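Home | Politics | Courts | Regions | Archive

Hoàng sworn in as premier of Treltavitz after assembly vote

By the Irkano desk
April

IRKANO. Lụa Hoàng took the oath as premier of Treltavitz at 4:30 p.m., two hours after the assembly confirmed her nomination. She replaces Svend Nørgaard, who resigned as premier last month but stayed on in a caretaker capacity under Article 41 of the Basic Law.

The transfer followed the standard sequence. Nørgaard submitted his letter of release to the head of state at the Clatby residence, the head of state countersigned it, and the speaker read the notice into the record before the vote was opened. Under the Basic Law a caretaker premier may not dismiss ministers, introduce a budget or sign treaties. Those powers returned to the office when the oath was entered in the register.

The assembly has 199 seats, and confirmation requires a majority of all members, including those absent. Hoàng's Civic Union governs with the Rural List under a coalition agreement signed the night before the vote. The speaker's office will publish the roll call with the minutes. A motion to delay the vote until the agreement had been printed in full was ruled out of order.

The agreement reduces the number of deputy premiers from three to two. The finance and interior portfolios stay with the Civic Union. The Rural List takes agriculture and, for the first time, transport. Appointments to both deputy posts are made by decree and do not need assembly approval, but each minister must appear before the relevant committee within ten sitting days.

The head of state's role in the process is formal. Since the amendment of 2000, the palace has had no power to refuse a nominee who has won confirmation. It keeps the right to return a decree once if the text contains a legal defect. The palace legal office said no decree had been returned in connection with the change of government.

Nørgaard keeps his seat for Garrido and said he would not seek a committee chair. In a brief statement to the chamber he thanked his staff and confirmed that his office files had been handed over under seal to the cabinet secretary.

Hoàng did not take questions. Her office said a policy statement would be made to the assembly before the spring recess, followed by a debate of up to 3 days. No confidence vote is required at the end of that debate unless one is tabled by a fifth of the members. 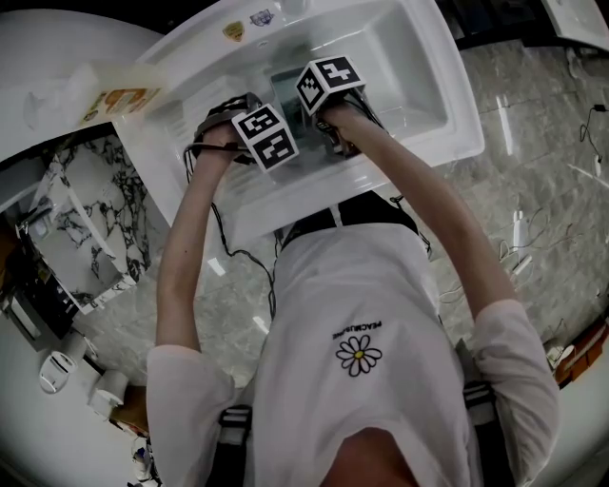
Until the new decrees are gazetted, serving ministers continue in their posts with full signing authority. The first cabinet meeting under Hoàng will be held at the chancellery in Irkano.

Contact the news desk | Copyright Irkano desk, all rights reserved | Back to top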